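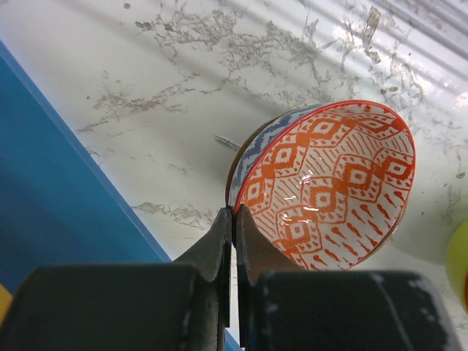 Small bowl, orange-red diamonds inside, blue and white outside, with a bare tan foot ring.

Category: Tableware > Bowls > Small and everyday

Rice bowl (household use)

A rice bowl is a small, deepish, round bowl on a raised foot, made to be picked up and eaten from. That's the short version, and plenty of reference pages stop there. I've been writing the crockery entries on Julley for a while now and I think the humble small bowl deserves a bit more room (my cupboard would agree, it's mostly bowls).

Parts of the bowl

The lip, or rim, is the bit that meets your mouth or your spoon. The wall is the curved side, and the well is the bottom of the inside, where the last bit of soup always hides. Underneath is the foot ring, a raised circle of clay the bowl stands on. Potters often leave the very edge of it without glaze, so the bowl doesn't stick to the kiln shelf while it's being fired. Run your thumb over it and you'll feel the difference straight away! If it's scratchy, a few rubs with fine wet sandpaper will save your table.

Decoration

Lots of bowls are plain on one side and busy on the other. My favourites are busy on both, and don't match. A hot orange inside with a cool blue zigzag outside sounds dreadful when you write it down, and I love it. Zigzags and stacked diamonds like these are often called ikat-style, after the woven cloth, where the dyed threads give the shapes a slightly blurry edge. Painted or printed on pottery the edges usually come out crisper.

Celadon is the other big family in my kitchen. The word covers a range of soft green glazes, first made in China and later in Korea, Japan and Thailand, and these days people use it loosely for pretty much any pale grey-green or minty pot. The glaze tends to go thin at the lip, so you often get a brownish line there. It isn't dirt, please don't scrub it.

Washing and draining

Warm water, a drop of washing-up liquid and a soft cloth will do. Deep bowls are awkward in a rack meant for plates. Stood upright they keep a puddle in the well, and turned right over on a flat surface they trap steam. I put mine on their sides, leaning on the prongs, with a gap between one and the next so the rims don't knock. 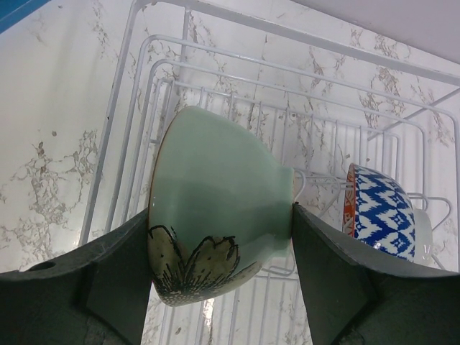 Cronin wrote in to say that sideways is fine for an hour but the foot ring still holds water, and that bowls ought to be wiped round the base before they go in the cupboard. I've started doing it, and the rings on my shelf have stopped appearing, so into the article it goes.

A coated wire rack is kinder to glaze than bare metal. Do check the coating at the tips of the prongs now and then, that's where it wears first and where rust gets in.

Stacking and storing

Stack by size and shape, and keep it low. Anything with a flared foot sits badly inside a bowl with a steep wall, and you'll hear it grinding if you try. A square of kitchen roll in between helps. Stone worktops are lovely to look at and very unforgiving, so lift bowls down with both hands.
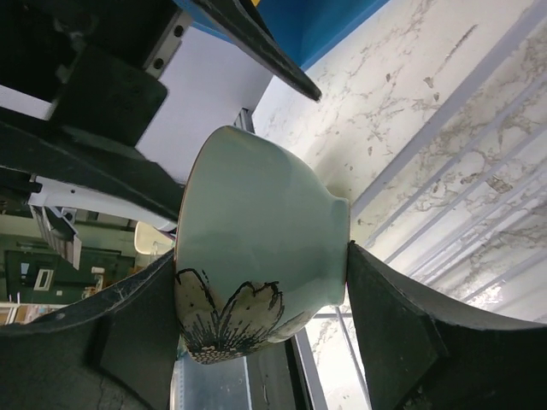

Celadon-green bowl with a cream flower near the rim and a fine brownish-gold line at the lip.

Last updated: 4/9/24

Related entries
Foot ring
Celadon
Ikat patterns on pottery
Dish racks, wire
Soup bowl
Crazing and small chips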